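**FOR IMMEDIATE RELEASE**
**Saturday, 6th August**

# Ellavis, the arm that tidies shoes, is ready for other people's workshops

I've never written a press release before, so bear with me! My name is Marianna Głowacki and I build things at Cotis, a shared workshop with good daylight and never enough clamps. Since December a few of us have been putting together a small robot arm that picks shoes up off the floor and sets them on a rack. We call it Ellavis, and as of today the build notes, the parts list and the control code are free for anybody who wants them.

The idea came from my own hallway (four people, no closet, you can imagine). I wanted something that could live by the front door and deal with the pile. Chaiwat Yimyam, who had the bench next to mine, told me shoes were a terrible thing to start with and that I should do blocks like everyone else. Then he stayed until closing helping me draw the wrist bracket, so I think he was sold.

He was right about the shoes, though. Laces snag and boots flop over. Slides are my favorite to practice with, since there's a nice big strap to aim for, but black rubber is hard on the camera, and two of them close together look like one strange lump until the arm gets a different angle on them. We put the camera down at the wrist for that reason, looking out past the fingers, and it made a huge difference to how we work. When a grab goes wrong I can go back and see what the arm saw.

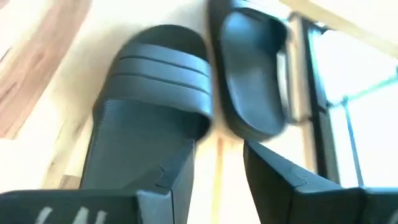 *The wrist camera's view of two black slides, with the gripper fingers coming up from below.*

We've kept a log from the start. In our last round before this release we ran 83 pickups with shoes borrowed from whoever was in the building, and Ellavis got 40 of them onto the rack without any help. I know that's less than half! I'm still thrilled with it. In the spring we'd have been happy with a handful, and most of the misses now are the shoe landing sideways on the rack, which in my house would count as tidy.

Olumide Iyamu wrote nearly all of the grasping code and asked to be quoted on one thing only: "Please tell people to clamp the base down. Table, bench, whatever you've got. Clamp it down before you turn it on."

So, what do you get? The Ellavis package has:

- drawings for the base, the wrist bracket and the camera mount
- the parts list, with notes on what we swapped and regretted
- the control code, plus Olumide's settings for slides, sneakers and clogs
- our whole log, misses included

Plan on around 24 hours of bench time if you've soldered before and own a decent set of hex keys. We used ready-made fingers for the gripper and I'd do the same again. Our printed ones kept splitting at the notch.

Next up is Jivico, a second version on a short rail so it can reach both ends of a rack. Olanrewaju Tamuno has the rail cut already and is waiting on me for the cable guide, which I promised to finish before we did any publicity. Sorry, Olanrewaju.

If you'd like to write about the project, or just come and hand the arm a shoe, stop by Cotis and ask for me at the front desk. Clean shoes, please, and bring the pair.

**Press contact:** Marianna Głowacki, Ellavis project, Cotis shared workshop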